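Clear desks, and the ball I won't throw out

18 February 2023

Another email about the desks. Third one since the new year, same subject line, same cheery tone, same deadline that nobody kept the last time. Surfaces to be cleared by end of day. Personal items to go home or go in a drawer.

I want to argue with it and I only have my lunch break, so this will be quick and probably unfair.

First, what I agree with. A table you can put your elbows on is a good thing. I have worked at desks where you ate your sandwich off a stack of invoices and lost your keys twice a day. At the old Kerusthorpe office there were 1429 square feet and not one flat surface you could see. We had a stapler graveyard. We had a box marked MISC that went back further than anyone on staff. So yes - clear it out, wipe it down, fine.

But there's clear and then there's bare. Bare is what they want, and bare is a different animal.

The thinking comes from Valentin Schnyder, whose booklet got handed round to all of us in April last year and which I have now read 2 times, once angrily. Schnyder's rule is that a thing on a desk must be in use or about to be in use. Anything else is "waiting," and waiting things make you tired. He tells a long story about moving his own firm, Pfister, into new rooms and getting rid of 700 objects in a weekend. He is very proud of the 700. He doesn't say what they were. That bothered me more than anything else in the book. You get rid of 700 things and can't name one?

My own position, such as it is. Keep a drawer unit. A small one, two drawers is plenty, one for the stuff you use and one for the stuff you'd be embarassed to explain. Shut them. Then leave one useless thing out on the table. Just one. No more than one or you're back at Kerusthorpe.

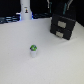
One small cup, one ball, and the drawers shut.

I'm not claiming it's beautiful. A ball sitting in a white cup is nothing, it's a thing a kid would do while waiting for soup. But you look at it and it looks like a little guy. Green head, blue patches, no face. And all that white around him stops being a blank and turns into somewhere he's standing. Take him off and you have a table. A perfectly good table, and I'd have no feelings about it whatever.

By Schnyder's rule he's gone, obviously. Not in use. Not about to be. The cup could be in use, I suppose, but then where does the ball go? In the drawer, with the dead batteries and the Jakodent samples and the takeout menus, where it will roll to the back every time you pull the handle. I've owned that drawer. So have you.

People tell me it's a slippery slope. One ball today, a snow globe by summer. Maybe. My neighbor across the aisle has a cactus, a smaller cactus and a mug from the Drunaston fair with a smaller cactus planted in it, so I won't pretend the slope isn't there. Thats a matter for her and her cactuses. A limit of one is still a limit. We manage it with parking spaces.

What gets me is the word "personal" in these emails, like it's a spill. We sit at these things all day. Somebody ought to be allowed to leave a mark on a table that size that isn't a coffee ring.

So I'll be clearing my desk tonight, as asked. Papers, cables, the good scissors, all away. One item stays out. If they want it gone they can send a fourth email.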